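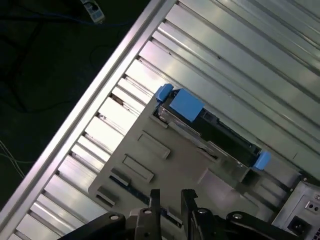
zsofia_b wrote:
I'd leave the grooves alone until spring and put the money into the dust collection first. Crumbs in a slot never ruined a cut for me. Fine dust in the bearings of a saw did, twice.

Re: Cleaning out T-slots and extrusion tops
Posted by millrace on Jan 8, 2019

OK, but the dust collection is a separate thread and I already lost that argument at home. What I want to know is how people clean an aluminum slotted top without spending a whole evening on it. Mine is the 6 foot Kirberg, bought used in October. Stuff packs into the grooves and then the T-nuts won't slide. I've been using a shop vac with the crevice tool and a popsicle stick. It works but it's slow, and the brown gunk doesn't come up with the vacuum at all.

gunnel44 wrote:
What's the brown gunk? If it's old cutting oil with sawdust in it, mineral spirits on a rag wrapped around a putty knife. Let it sit a few minutes first. If it's glue you will have to scrape.

millrace wrote:
No idea. It came with the table. The previous owner did some kind of framing work, so could be glue, could be oil, could be both. It smells a little like linseed.

gunnel44 wrote:
Linseed that has cured is basically varnish. Mineral spirits won't touch it. Try a citrus stripper on a small spot. And don't leave the rags in a pile, lay them flat outside to dry.

Darden Pete wrote:
Do not put stripper on anodized aluminum without reading the can. Some of them are caustic and will take the anodizing right off. I did this to a fence on a router table and it has had a white streak ever since. Plastic scraper and hot water with dish soap. Then more hot water.

gunnel44 wrote:
Citrus stripper isn't caustic. The caustic ones say so on the front.

Darden Pete wrote:
The one I used had an orange on the label.

gunnel44 wrote:
Then it was a different product from the one I use. Mine has been on aluminum plenty of times with no marks. That's why I said a small spot.

zsofia_b wrote:
Is the top even anodized? A lot of the older Kirberg tops were sold bare. Wipe a bit with a clean white cloth and rub hard. If the cloth comes up gray, it's bare metal. In that case Pete's worry about the coating doesn't apply, but anything strongly alkaline will still darken it, and that includes dishwasher powder and most oven cleaners.

millrace wrote:
Cloth came up gray. So bare.

oldholloway wrote:
I have had slotted tops in the shop for years and I think everyone here is working too hard. Cut a piece of hardwood to the shape of the slot, a loose fit, and push it from one end to the other. All the junk comes out the far end onto the floor. I do it when I sweep. Takes less time than finding the crevice tool.

millrace wrote:
Do you have end caps on yours? Mine has caps and one of them is held on with a screw that's stripped.

oldholloway wrote:
Took them off and never put them back. They do nothing on a bench.

Darden Pete wrote:
They keep you from opening your hip on the corner of the extrusion. I put mine back on after three stitches.

oldholloway wrote:
File the corners.

tamsin_r wrote:
Another option is to fill the slots you don't use. Lengyel sells a rubber strip by the foot that presses in flush. I did every slot except the two I clamp in. The price when I bought it was $3 a foot, and it has stayed put. You can still pull it out with a pick if you change your mind. The only complaint I have is that it gets grabby when you slide a big panel across it.

gunnel44 wrote:
Grabby is a big complaint if you're sliding panels all day.

tamsin_r wrote:
I'm not. I build birdhouses and the occasional drawer. For sheet goods I lay a piece of hardboard over the whole thing, and that keeps the dust out too.

zsofia_b wrote:
Hardboard is what I'd do as well. It's cheap, and you can throw it out when it gets glue on it.

millrace wrote:
The reason I bought a slotted table was to use the slots though. If I cover them up I might as well have kept the old door on sawhorses.

oldholloway wrote:
Nothing wrong with a door on sawhorses.

Manosbridge_Al wrote:
I know this isn't what was asked, but if you're annoyed by it already, think about selling. Those tables hold their price. There was one listed near me last month for $649, and it was gone the next day. A solid maple top with dog holes does the same job for woodworking and the chips fall straight through. Slotted aluminum is really for metal people and fixture work.

tamsin_r wrote:
I don't agree with that. I had a maple top for a long time and it moved every winter. I was flattening it with a hand plane each year. The aluminum one has stayed flat and all I do is vacuum it.

Manosbridge_Al wrote:
Mine moves a little. Never enough to matter for cabinets.

Darden Pete wrote:
Depends on how dry your shop gets. With a wood stove going it matters.

millrace wrote:
I'm keeping it. I paid $200 so I can't complain much. Update on the cleaning: I made the hardwood pusher out of a scrap of oak and did the front slots. It took out most of the loose stuff. The hardened patches are still there. I'm going to try soap and hot water on those first and then the citrus stuff on the underside where it won't show.

gunnel44 wrote:
Good plan. Dry the slots out after the water. Compressed air if you have it, and wear glasses.

oldholloway wrote:
Put some paste wax on the pusher before the last pass. The nuts will slide better.

zsofia_b wrote:
Paste wax, yes, but check that it has no silicone in it. Silicone gets on the workpiece and then your finish fisheyes. I can post the name of the one I use when I get out to the shop.

Zsófia Barta

millrace wrote:
Please do. Also if anyone knows how to get a stripped button head out of an end cap, that's next.

Darden Pete wrote:
Left-hand drill bit. Go slow.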